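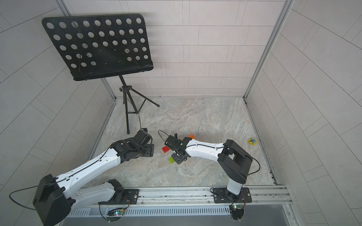

Figure 3. Toy bricks on the floor of the tiled bay, with the music stand at the back left.

3.2 Floor surface and brick play

The second part of the study dealt with how toy bricks are laid out and stacked on a hard floor. Most earlier work has used a table or a carpet. Bricks slide more easily on a smooth surface, and a stack built on one is more easily knocked. We wanted a plain setting in which the colours of the bricks would stand out, so the bay at Sustenside was used for all sessions. It has pale grey tiled walls on three sides and a floor with a marble pattern. The music stand was kept in the same place throughout and served as a fixed point when positions on the floor were written down.

The bricks came from the Prakico set, which holds 1,000 pieces. Only a small part of the set was put out at any time. Bríd Phelan drew up the coding sheet, following the one used in the Stikgate sessions, and added 2 codes for bricks left scattered and bricks left touching. The full record contains 2,656 coded entries. Entries in which the coders did not agree were looked at again and settled by discussion.

Stacks were coded by layer, starting from the floor. A stack was entered as complete when no further brick was added to it before the end of the session, whatever its height. Colour was written down for each layer, as with the small stack in Figure 4, which has dark red at the bottom, then green, then orange on top. We did not treat any order of colours as better than another. Where two bricks lay side by side in one layer, they were given a single entry if they matched in colour and separate entries if they did not.
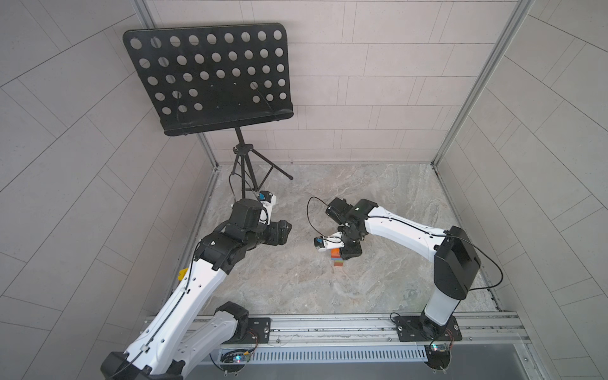 Figure 4. A small stack on the floor of the bay.

Low stacks raise a problem for the Keane scale, which gives a score from 0 to 5 and was made with taller towers in mind. The stack in Figure 4 has its three colours in plain view from the front, yet the scale has no place for colour and would put it close to a stack of one colour throughout. We therefore report layer and colour entries separately from the Keane score in the tables that follow.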